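Woltcombe Household Repair Terms

Summary

Woltcombe Household Repair Terms is a word list of 2,670 entries in English and German. It covers the words people use when they describe faults in the home: leaks, blocked drains, loose hinges, worn seals, draughty windows and similar matters. It is maintained by the language office at Flavville and is intended for translators, housing advisers and students.

Contents

The release consists of 2 files. The first, terms.csv, holds the entries. The second, sources.csv, records where each entry was collected. Each row in terms.csv has the following fields:

entry_id: a stable number, never reused
term_en: the English term, in American spelling
term_de: the German term, with its article
region: filled in only where use is local
note: free text, often blank

Collection

Entries were taken from repair request forms and from interviews with tenants. Names, addresses and apartment numbers were removed before editing. Svenja Steiner edited the English column and Hubert Aebischer the German column. Disputed entries were settled by Gertraud Eder.

Known limits

Plumbing terms are well covered. Electrical terms are not, and users should not rely on the list for safety notices. Swiss usage is marked less consistently in the older entries.

Updates

Corrections received by the end of February are included in the spring release. Please quote the entry_id in all correspondence.

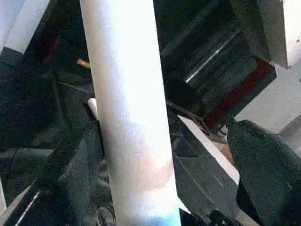 Contact

Questions should be addressed to Drahomíra Bednárik at the Flavville office, which answers mail on Wednesday.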